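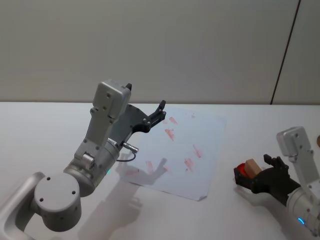
Stamping bench, Wednesday, started 9.40

Print this page | E-mail this page

Okay, picking up where the last entry stopped. The paper task is back on the bench with both arms running and the Handier policy loaded, the one trained on everything we have, Dakdale sessions included. I'd promised myself I'd only change one thing at a time this month and for once I've stuck to it – same sheet size, same start poses, same wall behind. The only thing new today is how the training clips were trimmed.

Quick recap for anyone reading this cold. The full set is 1,336 demos. After throwing out the ones where the operator regrasped halfway through we had 1,023, and that's what the June policy was trained on. The trimmed version goes further and drops any clip with a long pause before contact, which leaves 483. My hunch was that the pauses teach the arm to dither over the paper, and I'd rather have fewer demos with a decent approach in them. (Hatance office disagrees with me, loudly, and they may yet be right!)

Morning runs used the 1,023 policy so I'd have a fresh baseline. It dithers, as expected. It gets close to the sheet, hangs there, drifts a bit sideways, and then commits all at once so the mark drags. The colour goes on as a streak when what we want is one clean press. I've been scoring anything longer than it is wide as a smear and being fairly hard about it.

Swapped to the 483 policy after lunch. First impression is that the approach is much snappier, and I got up to 7 runs in a row without a stall, so I was feeling pretty pleased with myself. The marks are still messy though. I think we've fixed the hesitation and left the actual contact problem sitting exactly where it was.
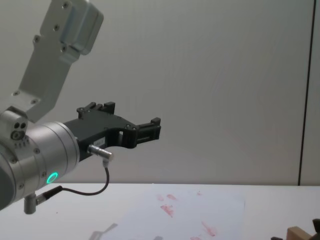
Photo: Taipe bench log

Left gripper's empty in that one, fingers open over the table, and the sheet has plenty of red on it already. I do want to start logging finger opening alongside the wrist pose, as at the moment I'm guessing at it from the video and my guesses aren't great.

Other bits before I forget:

The sheet needs holding down. I've been laying it flat and hoping, and a nudge changes the target by enough to muddy the scoring. Try low-tack tape at the corners tomorrow and redo the baseline, annoying as that is.

Lighting is okay but the arm throws a shadow on the paper, and I'd like to know whether the policy is using it as a depth cue. Easy enough to test – move the lamp, run the same starts again, see if the press height goes off.

Force threshold is still the value I copied over from the block stacking config. Should've been changed ages ago. I'd bet a good chunk of the smearing lives in there.

Not calling the trimmed set a win yet. Leaving both checkpoints in the shared folder, and please don't rename them this time.

Packed up 4.15.

Print this page | E-mail this page

Recent entries
Block stacking: config tidy-up and two bad cables
Dakdale sessions: notes on regrasps
Handier policy, June baseline
Wrist camera calibration, second go
What counts as a smear? Scoring rules, draft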